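How I look after my two hand-held grippers

Since April of last year I have worked with a pair of hand-held grippers, one for each hand. I wrote before in this blog about the robot cell, but I never wrote about the grippers, and two readers asked me how I keep them in order. So I try to put it down now, March 2022, while I still remember what I changed and why.

First something about the fingers. My fingers are black blocks with a beveled tip, and each of them has a small screw hole near the top. When I got the first set from Dalineck, I tightened the screws very hard, as I do with everything. This was a mistake. The plastic around the hole got a thin crack, I did not see it, and for many days the left finger was leaning a little to the outside. Now I tighten only until the finger does not move when I push it with my thumb. Then I put a small dot of paint over the screw and the block, and if the dot is broken, I know that the screw has turned.

I check the opening before every session. I open the jaws fully, hold the gripper low over the table and look if both tips stand at the same height. It takes me less than a minute.

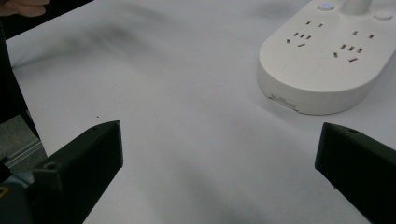
Jaws open over the white tabletop, with the power strip on the right.

If one tip is lower, I do not correct it with the finger screw. I go back to the carriage, which is the part that slides when you squeeze the handle. In my experience the carriage is guilty almost every time. Dust comes into the guide and it stops a little too early on one side. I clean it with a dry brush and then with a cotton stick, and I use no oil. I used oil one time, and after 50 cycles the guide was full of gray paste.

The maker's sheet says to change the fingertip pads after 2,000 grasps. I do not wait so long if the work is with smooth plastic, for example lamps and power strips, where a tired pad slips at the worst moment. My way to test is simple. I squeeze the rounded edge of a plastic part and pull slowly. If the pad holds, it stays.
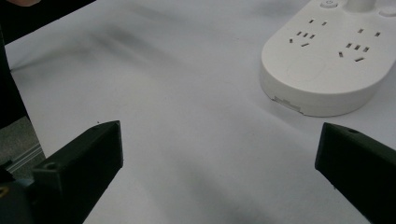

White paper on the table is also part of the maintenance for me, although it sounds strange. On a white ground I find a lost screw or a crumb of pad very quickly, and I see in which moment the gripper began to lose it. I buy the paper from Pikirer in a wide roll. It makes waves when the air in the room is humid, so I pull it flat again and tape it under the table.

The cables are the part which took me the longest time to understand. Out of 44 notes in my repair book, most are about a cable and not about mechanics. The thick one is strong but it is heavy, and it pulls the hand to one side when it hangs down. I now lead it backward over the table with a loose bend. The thin wires I check at the plug, where they break inside and look perfect from outside. I bend the wire gently with two fingers and watch the signal on the screen. When it jumps, I cut and solder new. Mr. Solder and I are not friends, so I prepare 5 spare wires at once and keep them in a tea box.
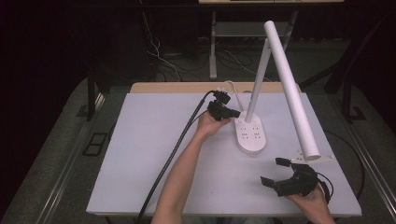 Both grippers at the table with the desk lamp, the thick cable led away to the left.

For the two-hand check I always take the same lamp. It has a heavy enough base, and the arm has a hinge, so each hand gets a different kind of work. I did this check first in the old workshop in Tenelmont and I kept the habit. When both grippers pass it, I write the date in the book and put them back in the foam.

One question is still open for me. The Gulyás spring kit gives a softer handle, and my wrist likes it, but the jaws open slower and I am not sure that the position reading stays correct. I have fitted it on the right gripper only. I will write again when I have used it for one more month.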